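Ticket: Recipe import stops partway, then duplicates everything
Product: Costivo Pantry, desktop version
Status: Waiting on customer

Hello, and thank you in advance to whoever picks this up. I've used Costivo for my home recipe collection since it was a much smaller program, and I've been very happy with it, so please read this as a friendly complaint.

I'm trying to bring in my old recipes from Prata, which let me save the whole lot as one file. There are 1125 recipes in it. The import starts nicely, the bar creeps along, and then it stops at 378 every single time. No message, the bar just sits there. If I close the program and try again, I get a second copy of the first 378 and still none of the rest, so now I have two of every soup and not one dessert (they come last in my file, sadly).

What I've tried so far: restarting the computer, turning off the Bundska backup while the import runs, and saving a fresh file out of Prata in case the first one was bad. Same result each time.

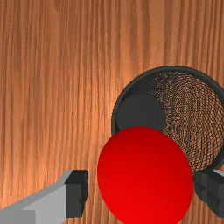

I also tried cutting the file into smaller pieces, which took me most of an evening and a pot of tea. The first piece had 275 recipes and went in without a hitch. The second one stopped early, and the last recipe to come through was my aunt's quince jelly. The one after it has a fraction in the title - "Jam, 1½ batches" - and I wonder if that little ½ is the trouble.

Reply from Dedow Support, 10:40 a.m.
Thank you for such a thorough write-up! You're very likely right about the fraction. Please change it to 1.5 in the title, leave the ingredients alone, and run the second piece again. For the duplicates, go to Tools, then Find Matching Recipes, and choose Keep Oldest. Do make a backup first.

Customer, 4:15 p.m.
That did it for the second piece, hooray! I searched the rest of the file and found 12 more titles with fractions, so I'm fixing those tonight. Find Matching Recipes is grayed out for me, though. Do I need to close the import window first?

Reply from Dedow Support, 4:50 p.m.
Yes, please close it and give the list a minute to refresh. I'll leave the ticket open until you've had a chance to try.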